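Akbulut Robotics — Refurbished & Serviced Cells

Home > Bench cells > Wash-up cells > Luvham W2

Luvham W2 wash-up cell (refurbished)

Stock: 2 units, Kutthorpe workshop
Status: serviced, tested, ready to go
Page last changed: Tuesday, June 23, 2020

What you're getting

One arm, one parallel-jaw gripper, controller, teach pendant, floor plinth, cable set, and the Pornix planning software with a kitchen model already built. Meant for labs and appliance test rooms doing sink work — pans, plates, sponges, that sort of thing. Arm is not food rated. Please don't ask us to sign something saying it is.

Both units came back from lease in May. Stripped, cleaned, new seals on the wrist, new finger pads, belts checked. Unit A has a scuff on the lower link cover. Cosmetic. Unit B has a replacement pendant, slightly newer than the arm, works the same apart from the menu order.

Basic figures

Payload with gripper fitted: 2 kg
Finger opening: 50 mm
Finger pads: pair, push-on with one screw each
Supply: single phase, ordinary socket
Plinth fixings: M10, four off, supplied
Controller: fan cooled, keep off the floor
Pendant cable: 5 m

Delivery within the region £380, includes two people and a stair climber if you tell us in advance. If you don't tell us, it's another visit.

Setting up

Plinth goes in front of the counter, to the right of the sink. Left works too but the supplied model is right-handed and you'll be redoing it. Floor must be level. Shim under the plinth, not under the arm flange — we've had three back with a bent flange now.

Order of jobs:

Bolt plinth down. Arm on. Torque as per the card in the lid.
Run the arm cable up the back of the plinth, leave a loop at the shoulder big enough to put your fist through.
Controller on, pendant on, release the stop, home all joints at slow speed.
Fit gripper. Wrist cable clips to the TOP of the wrist. Clip it underneath and it drags in the basin.
Load the kitchen model in Pornix, then measure your own sink and type the numbers over ours. Rim height first, then depth, then tap position.
Run the pan pick at 5 per cent speed with nothing in the basin. Then again with a pan.

Don't skip the tap position. A tall tap is what people hit. The planner will route round it quite happily but only if it knows where it is, and if the spout swivels you need to park it in the same place every time. Kagiso Du Plessis put a strip of tape on ours. Good enough.

About the Pornix model

Comes with sink, tap, counter, window wall, cabinets and the arm in place. Change the sizes, leave the names alone, the pick routines look things up by name. Pan and sponge are separate objects and can be moved, swapped or deleted. If you delete the sponge the wipe routine throws an error, just untick wipe.

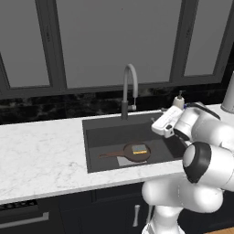 Supplied Pornix model: gripper over the rear right corner of the sink, frying pan and sponge in the basin.

The usual approach is from the back corner, fingers down and tilted to the left. Leave the tilt alone unless your basin is shallower than the one in the model. Thin handles want the slower close — set it under Grip > Closing speed. Sponge can be picked out first or left in, there's a tick box.

Looking after it

Daily: wipe fingers and wrist, dry cloth after. No bleach. No spray straight onto the joint rings, spray the cloth.
Weekly: look at the pads. Shiny means worn. Check the cable loop hasn't crept.
Monthly: wrist seal. Run a fingertip round it, any grit or a lifted edge and it wants changing. Re-home and check against the mark on the base.
Yearly: back to us or we come out. Belts, brakes, battery in the controller.

Changing finger pads

Gripper open, stop pressed in, controller off at the wall. Undo the screw, slide the pad down and off. Clean the finger, old glue residue if there's any from before we got it. New pad on, screw to finger tight plus a quarter turn. The screws are tiny and they go down the plughole. Put the plug in first.

After new pads re-teach the closed position or the gripper will report a part held when there isn't one. Two minutes on the pendant, Tools > Gripper > Teach closed.

Faults we get asked about

Arm stops above the rim and won't go down: rim height typed in wrong, nine times out of ten. Or someone's entered it from the floor and not from the plinth top.

Gripper lets go of pan on the lift: pads worn, or pan's too heavy. Weigh it. Cast iron is over the limit, sorry.

Wrist error after cleaning: water in the connector. Power off, unplug, leave it overnight somewhere warm. Don't use a heat gun. If it comes back send us the log.

Jerky at the elbow: belt. Don't run it, ring us.

Pornix says "object not found": somebody has renamed something. Reload the orginal model from the stick and copy your sizes across.

Spares held at Kutthorpe

Finger pads, pair
Pad screws, bag of 50
Wrist seal kit
Wrist cable with clips
Controller battery
Pendant holder, wall type
Plinth shims

Pads, screws and seals go out same day if ordered before noon. Cables usually next day. Elbow belts aren't sold loose, we fit them — tensioning needs the jig.

Warranty

Twelve months on the arm and controller, pads and seals not included. Water damage to the wrist connector is covered once. After that it's chargeable, and Fahad will want a word about the spray bottle.

Contact

Sales and viewing: Shabnam Magsi
Service and spares: Fahad Mengal
Pornix models and sink sizes: Kristýna Šindelář

Viewings by appointment, weekday mornings best. Bring a pan if you want to see it lifted, we've only got the one. Parking is round the back, ring the bell by the roller door and give it a minute, somebody has to come down form upstairs.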